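3.2 Crease patterns in flat-spread cloth

Wrinkling is where household textiles become really interesting, and it is the part of the survey we most looked forward to. Our respondents in Gosska and Virville returned 341 usable diaries, and in nearly all of them the word "smooth" turns up when people explain why they favor one sheet over another. Yet very few of them meant the same thing by it! Some wanted no visible lines at all, while others were happy with soft ripples as long as the sharp fold marks from the closet were gone.

We therefore sorted creases by shape and depth. A long fold crosses a large part of the cloth in one direction. Ripples are shallow and tend to spread in groups. Deep creases are short, and they catch the light even in a dim room.

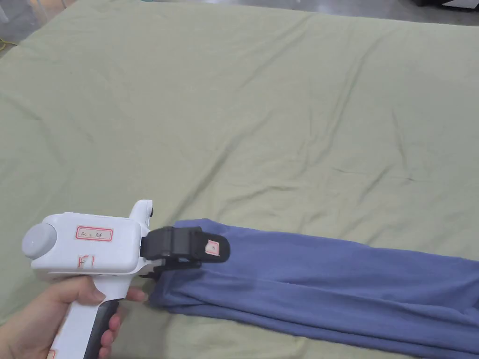
Figure 4. Sage-green sheet spread over a flat surface, with a long diagonal fold, fainter ripples across the middle and a few deeper creases toward the right.

Diary keepers rated all three types on a scale from 1 to 9, giving 1,275 ratings once incomplete entries were removed. Ripples were forgiven almost everywhere. Long folds divided the two towns sharply — Virville households disliked them, and Gosska households hardly mentioned them. We had expected color to matter more than it did, and the muted greens and grays did no better than white.

A follow-up in April with 20 households in Ilter gave us a chance to ask about drying habits as well. Line drying was linked to higher tolerance for every crease type, a wonderful result that we return to in Section 4.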